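Home | Projects | Reports | Archive | Contact

Wear of Painted Steel Sorting Bins in a Small Parts Store
Student project report, Materials and Surfaces module

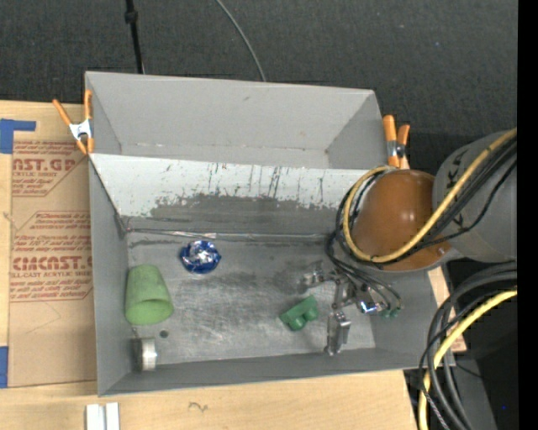 Figure 1. Gray metal bin with worn sloping panel and scratched floor.

1. Background

Metal bins are used in parts stores because they are cheap, stackable and hard to break. Their coating usually fails long before the metal does. Once the coating is gone, bare steel can rust, and flakes of paint end up among the stored parts. The Mudcombe parts store replaces bins when they "look bad," and it keeps no record of what that means. The aim of this project was to find a simple wear measure that store staff could apply without instruments.

Wear on a bin differs from place to place. Sloping surfaces are struck and then rubbed by parts sliding down, while floors are scraped in many directions as parts are picked out by hand. Figure 1 shows both patterns: thin vertical scratches on the slope and overlapping scratches on the floor. Side walls are touched less often and tend to keep an even finish.

2. Method

Test panels were cut from mild steel sheet and coated with two paints. Paint A was a powder coat supplied by Bostex. Paint B was a brushed enamel sold under the name Jiang. Each panel was fixed at a slope of 60 degrees and loaded with 5 kg of mixed steel fasteners per drop. One cycle consisted of releasing the full load from a tray at the top edge and collecting it at the bottom.

Panels were inspected after every 100 cycles. A clear plastic grid was laid over the panel and each square was marked as sound, scratched or bare. A square was marked bare only if metal showed across more than half of it. The wear score is the share of bare squares. Two readers scored each panel separately, and the mean was used.

3. Results

Paint B showed its first bare square after 284 cycles, between scheduled inspections. It was noticed during reloading and the count was written down at once. Paint A had no bare squares at that point, although fine scratches ran down most of the panel. Both paints failed first in the lower half, where the fasteners were moving fastest.

The bare patch on Paint B grew upward from the lower middle. Its top edge stayed uneven throughout – single scratches widened and then joined. On Paint A the damage remained as separate lines until the end of the test. The two readers agreed closely on bare squares and poorly on scratched ones, mostly because of glare from the lamp.

4. Discussion

The scratched category is of little use in its present form. Under a low lamp nearly every square appears scratched, and under a ceiling light very few do. Bare squares are a more stable measure and take less time to record.

The test load was harsher than normal use. Plastic and rubber parts would wear the paint more slowly, and small parts dropped from hand height carry less energy. The cycle counts should therefore be used to compare the paints and should not be read as service life. The effect of damp was not tested. A rig for this was planned at the Urkuvness workshop but was not finished before the April deadline.

5. Recommendations

Score the slope and the floor of each bin separately. Use the grid and count bare squares only. Repaint when bare squares appear in a connected group – isolated ones can be touched up. Further tests should include a damp stage and a lower slope angle.

Contact the department office | Copyright Student Project Reports | Back to top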